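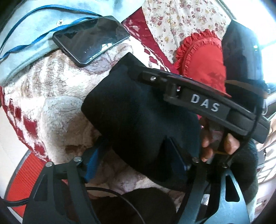

Section 4: Bedding and Other Soft Stuff

Okay, this is the part of the guide people write to me about most, so I'm going to take it slow. If you've done the kitchen drawer tasks in Section 3, you already know how to hold the gripper and check the jaws. Soft things are harder! A mug stays mug-shaped when you pick it up. A fleece blanket turns into something new every time you touch it, and I've yet to meet a machine that can make a bed I'd want to sleep in.

So can robots do this chore yet? My short answer is: bits of it. The Grernero arm we train at Paisan can pick up one pillow and put it down again pretty well. Give it a heap of fleece, floral print and frilly red cushion, with a phone lying on the covers, and it gets lost fast. Your recordings are how we try to fix that.

Before you start

1. Leave the bed as you found it. Please don't tidy first (I know, I do it too).
2. Open and close the jaws 3 times with nothing in them.
3. Check that the fabric cover on the gripper isn't hanging down between the fingers.
4. Follow the cable with your eyes and move any loop that sits under the jaws.

CAUTION: Phones, glasses and chargers love to hide in blankets. Find them before you pull on anything. Leen Zein, who tests these steps for me, sent a phone clear across her bedroom in October.

Recording the task

5. Hold the handle firmly but don't squeeze the life out of it. A long sleeve is fine as long as it stays clear of the joints.
6. Start with whatever is on top. Pinch a fold or a ruffle instead of trying to grab the whole thing.
7. Lift slowly, count to 4 in your head, and set it down.
8. Do the blanket last. Take it by one corner and walk it toward the foot of the bed.
9. Stop after 20 minutes and rest your hand.

NOTE: Dropped it? Keep going and pick it up again. I'd much sooner have a messy recording with a second try in it than a perfect one.

NOTE: Plush fabric can snag on the screws and in the cut-outs of the fingers. Open the jaws all the way and ease it off. Don't yank.

If a pillow keeps slipping out, turn to the grip settings in Section 13.

Questions? Write to the Paisan help desk, Grisport | © Prelevetti | Back to top

This site uses cookies to remember your place in the guide. Accept | Manage settings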